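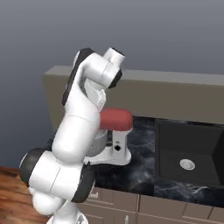 A simulated kitchen cell with a white jointed arm, a stand mixer and a sink set into the counter.

Keep-Out Zones and Cup Handles: Writing Rules for Simulated Kitchens

Most safety rules for robot arms assume a fence. The arm is bolted down, the work envelope is drawn on the floor, and a person who enters it trips an interlock. Kitchen manipulation has no fence to draw. The counter is shared, the objects change from one run to the next, and a good part of the work is now done in simulation before any hardware is powered.

That last step has usually been treated as exempt from procedure. A simulated arm can pass its forearm through a faucet and the only cost is a bad log file. The trouble comes later, when a policy trained on those logs is moved to a physical cell and carries its habits with it. Over the past two years several groups have started to write rules for the simulated stage itself. The most complete set this magazine has reviewed is the Zedura practice guide, a 56-page document maintained by the software firm Enport and used by integrators at Vincze and at the Eltlow test kitchen. It is in its third revision. The changes made between revisions show where the first drafts went wrong.

Scope

The guide applies to fixed-base, single-arm cells working at a domestic counter. It does not cover mobile bases, dual-arm cells or any task with heat or blades. It is written for three stages: scene setup, task execution and log review. Each rule carries a grade. A grade one rule blocks the run. A grade two rule flags the run and lets it finish. Grade three is advice.

The first revision had no grades. Every rule was a blocking rule, and operators at Vincze responded by widening tolerances until nothing triggered. The grading was added to stop that.

Scene setup

Rules in this part deal with what is on the counter before the arm moves. Every object must have a collision body that encloses its visible mesh with a margin of 7 millimeters. Tall fixed or semi-fixed objects, such as a stand mixer, get a second, larger volume called a keep-out zone. The hand may enter the zone at reduced speed. The links above the hand may not enter at all unless the task names the object.

The distinction matters more than it first appears to. Most planners check the full arm for collision but optimize only the path of the hand. The result is a hand path with generous clearance and a forearm that skims past the mixer head. In simulation this counts as a clean run. On hardware, with a cable bundle strapped to the forearm and a few millimeters of calibration error at the base, it is a contact.

Sinks are handled separately. A basin is a negative volume, and early versions of the guide simply closed it over with a flat invisible lid. The arm then treated the basin as usable counter, and objects were set down on nothing. Revision two removed the lid. Revision three requires the basin to be modeled with its walls and drain, and marks a strip along the rim as a no-place region. An object may be carried across the strip. It may not be released there.

Surface appearance is a grade two matter. Dark, veined stone textures are allowed, and in fact encouraged for part of the test set, on the grounds that cameras on hardware will meet them. The guide asks that no more than half of any set use the same counter finish. It makes no recommendation on lighting beyond asking that the setting be logged.

Base placement

The base is the item most often left out of written procedures. A simulated arm can be spawned anywhere, including partly inside a cabinet, and many scene files place it wherever the first successful grasp happened to be found. The guide calls for the base position to be fixed before tasks are assigned and kept fixed for the whole set. The base volume must clear all cabinet fronts, and any drawer the task may open has to be swept through its full travel with the arm in its rest pose.

Eltlow added a local rule here that has since been proposed for the fourth revision. The rest pose must leave the front edge of the counter reachable by a person standing beside the base. The simulator has no such person. The rule exists so that the pose does not have to be relearned when there is one.

Task execution

The execution rules are fewer and stricter. Approach speed is capped at 300 millimeters per second in free space and drops on entry to any keep-out zone. Elbow position is checked at every planning step, and an elbow that crosses in front of the counter face is flagged. Wrist rotation during transport is limited for any object classed as an open vessel, whether or not the simulator models liquid.

The vessel class produced the longest comment period of any section. Cups are small, common and poorly served by general grasp rules. A handle can be treated as a grasp target, as an obstacle or as decoration, and each choice leads to different data. The guide settles on the following. Handle orientation must be recorded in the scene file. A rim grasp is permitted at any orientation. A handle grasp is permitted only if the approach does not pass over the open top of the cup. If a saucer is present, it is a separate rigid body and never merged with the cup, and the log must state whether the task ends with the saucer moved.
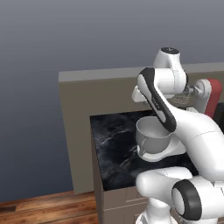

Arm links close to a cup and saucer on the dark counter. Under the vessel rules, cup and saucer are modeled as separate bodies.

Merging cup and saucer was once common because it stabilized the physics. Two thin stacked bodies jitter in many solvers, and a merged body sits still. It also teaches the arm that a cup weighs more than it does and has a base twice as wide. Integrators who objected to the rule were told to shorten the time step. Runs became slower, and the guide says so plainly in its notes.

A related rule covers links that pass close to an object while the hand is busy elsewhere. In a crowded pose the nearest part of the robot to a cup may be the side of a forearm or an upper link. Zedura requires the minimum distance from every link to every loose object to be logged, along with the link responsible. The planner is not asked to do anything with the figure. Reviewers are.

Log review

At the third stage a person looks at the runs. The guide does not accept automatic success checks alone. For each task set, a reviewer replays a sample from at least two viewpoints, one of them showing the base. A single view from behind the arm hides the hand in many poses, and a view centered on the object tends to hide the elbow.

Enport released review figures for one task set in March. Of 259 runs marked successful by the automatic check, around a fifth were downgraded on replay. The usual cause was an upper link inside a keep-out zone. Saucer displacement that had not been declared was the next most frequent. No run was downgraded for hand speed, and the committee drafting revision four is considering moving the speed cap to grade two.

Downgraded runs are kept. They are labeled with the rule number and stored with the set, and they may be used for training only where the label is passed through. Deleting them was the practice under revision one. It left later reviewers with no record of how often a rule had been broken, and no means of telling a useful rule from an idle one.

Open points

Two matters remain unsettled. The first is margin size. A uniform margin suits a mixer and is too large for a saucer, where it lifts the collision body visibly off the counter. A scaled margin has been drafted, but Vincze has asked for a floor value below which it cannot shrink.

The second is how the rules transfer. The guide states that compliance in simulation is not evidence of safety on hardware, and that a physical cell needs its own risk assessment under whatever standards apply at the site. It goes no further. Users have asked for a cross-reference table showing which simulated checks have a hardware counterpart. A draft is circulating with several rows blank, among them the sink rim, the rest pose and the undeclared saucer.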